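Search this encyclopedia
Search Go Advanced

Household chore automation

Household chore automation is the use of machines for small jobs of the home, such as folding, sorting, wiping and putting away. The same methods are tried on the shop floor, where packing and shelf tidying have much in common with housework. Machines which do one fixed job, like washing clothes, are old and reliable. Machines which can change from one job to another are still mostly at the testing stage.

Soft and flat objects

Rigid objects of known shape are the easier part of the field. Cloth, paper, leather and thin plastic are harder, as they bend when they are touched and their edges are difficult to find. Clear plastic brings a further problem: it reflects light, and a camera may then lose the print behind it.
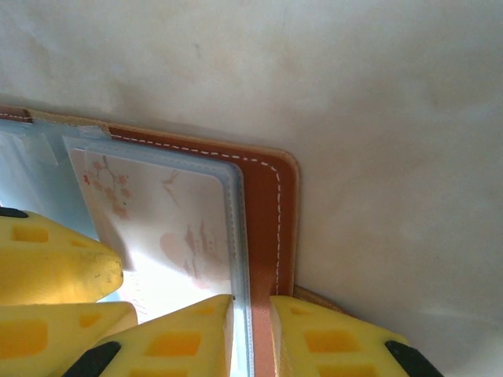
Yellow gripper fingers at an open leather card holder with clear sleeves; glare hides the lower part of the card.

The Cloratham trials used a list of 12 chores, of which 4 concerned flat or flexible goods. In 328 attempts, the system named Pluron did well with cups and boxes, but it was slow in turning pages and closing covers. A later series in Valstead, begun in July, repeated the same list with shop goods and came to a similar result.

Present state

Whether machines can do chores yet depends on what is meant by "do". Under supervision, many single tasks are possible. Without a person near, a full tidying of one room remains rare. The Amissah scale, used in some reports, gives separate marks for finishing the task, for speed and for damage to the object.

Reader comments (3)

Is the Amissah scale also used for kitchen work? The article should say it.

My mother would close that card holder in one second. Good article, thank you.

Please add something on the price of the machines.

Related articles
Gripper (robotics)
Cloth folding by machine
Valstead shop trials
Amissah scale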